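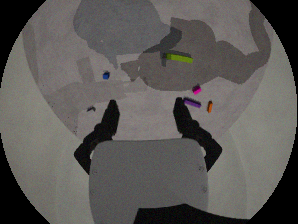
Week 9 notes: Following the pills

posted 4/25/20

Okay, so these are my notes cleaned up from the lecture, with the bits I skipped when we ran out of time added back in. The reading for this week is the Pruldale packet (all of it, including the appendix with the ugly tables). If you only have the old version of the packet, the page numbers will be off by two.

1. Where we left off

Last week we talked about drug supply as something that comes across a border. This week it comes in a delivery van with paperwork. Prescription painkillers were legal to make, legal to ship and legal to sell, and every box left a record. I love this part of the course because the records are so boring and so useful!

The chain looks like this: manufacturer, wholesale distributor, pharmacy, patient. Most news coverage goes straight to the two ends. I want you looking at the distributor in the middle, which in our case study is Henriques.

2. The Pruldale case

Pruldale is a town of 3,000 people with two pharmacies. In the year the packet covers, Henriques filled 1,382 separate painkiller orders for those two stores. Over in Otwood, which is bigger and has a hospital, the same company filled 303. Sit with that for a minute before you read any of the explanations people gave for it.

And there were explanations, some of them better than others. The pharmacies said they served mine retirees from three counties. Henriques said each order was under the limit its own software used to flag things. The state said it had the reports but no staff to read them. I think the first one is partly true, by the way. A lot of older men with wrecked backs really did drive to Pruldale. It just doesn't get you all the way from 303 to 1,382.

3. The threshold problem

This is the section people got stuck on, so I'll go slower.

A distributor is supposed to notice a suspicious order. Suspicious compared to what? Henriques compared each store to its own past orders. So if a pharmacy grew a little every month, the limit grew along with it, and no single order ever stuck out. Somebody in class called this the frog in the pot, fine, but I'd like you to be able to explain it without the frog.

Other ways to set the limit:

Compare the store to other stores its size.
Compare orders to the number of people living nearby.
Look at the mix. How much of what the store buys is painkillers and how much is everything else?

Each of these has a hole in it. Try to find the hole before section!

4. What happened in Herkton

When Pruldale's second pharmacy lost its license in May, the orders there dropped fast and the local paper ran a very happy headline. Then look at Herkton, twenty minutes down the road. Its numbers start to climb that same summer, and by the end of the packet it's at 629 orders.

Remember the balloon idea from week 4 (squeeze one side and the air goes to the other). Herkton fits it pretty well, but be careful. 629 is still less than half of 1,382, so some of the demand went somewhere we can't see in this data. Quit? Treatment? Street heroin? The packet can't tell you, and I'll mark you down if you write as though it can.

5. Who pays

The counties sued. We only got through the first part of this, so the legal theory (public nuisance, mostly) moves to next week. For now, just know that the counties had to argue that a pile of individually legal shipments added up to a harm to everyone. Juries find that easier to follow than you'd expect, and judges have been all over the place on it.

For next time

Read the appendix, tables 2 through 5.
Write one page on which threshold rule you would have made Henriques use, and what it would have missed in Otwood.
Bring a printed copy if you can, since we'll be trading papers.

Somebody asked if the midterm rewrite can be on this material. Yes, as long as you use the packet and not only news stories.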